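Setting up your first run in Miltora

Okay, so you've got your genotype file out of the sequencer and you want to know which birds belong to which population. I wrote this section after walking Kornél Vass through it one February afternoon, so it covers the spots where he got stuck (and where I did, the first time!).

1. Make a new project folder and drop your marker file into it. Keep the name short, with no spaces. I call mine Bilyk, after the marsh where we net.

2. Open Miltora and pick New Run, then Load Markers. A file with 3000 markers loads in a few seconds on my old laptop.

3. Set the missing-data filter. I toss any bird missing more than 200 markers, but you may want to be kinder if your blood samples are old.

Note: the filter doesn't touch your original file. It writes a new one with "_kept" on the end, and that's the one you want from here on.
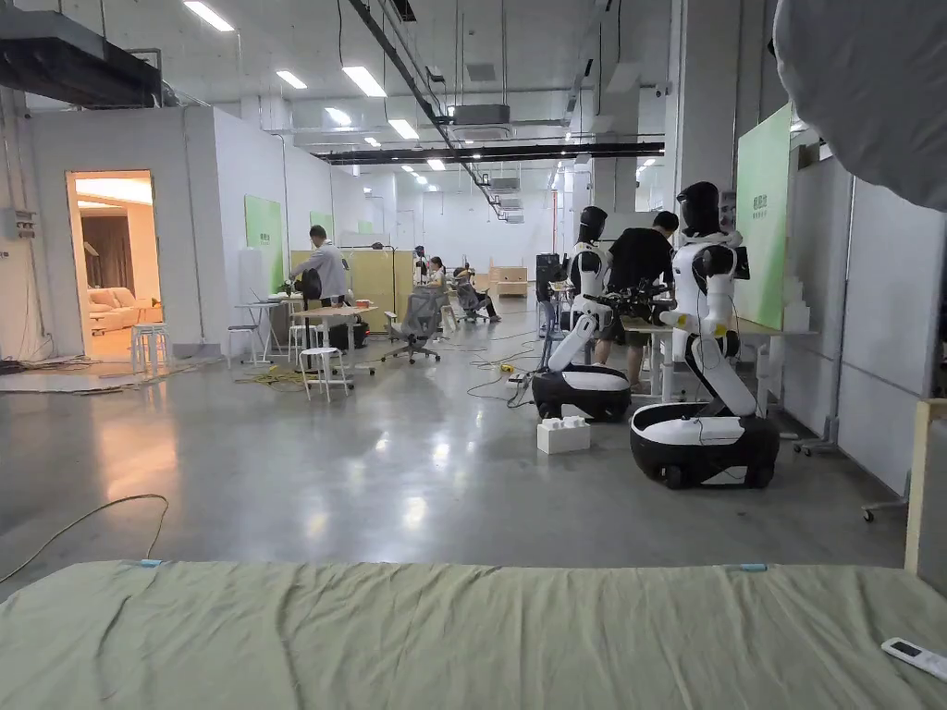
Open-plan workspace with a polished concrete floor; remote control on the green sheet up front.

4. Load your site list. Every bird needs a site code, spelled the same way every time. Miltora thinks "Prundach" and "prundach" are two different marshes, and yes, I lost a whole evening to that one.

5. Under Clusters, enter the lowest and highest number to test. I go from 1 to 9 for a first look, with three repeats of each.

6. Hit Start and go get some lunch.

Caution: don't rename the project folder while a run is going. The log keeps writing to the old path and you'll end up with half a results table.

7. When the run ends, open the bar plot and sort it by site. If close relatives were netted together, they can show up as a fake cluster, so run the kinship check in the next section before you get excited. Upendo Rashidi wrote that part and she explains it much better than I do.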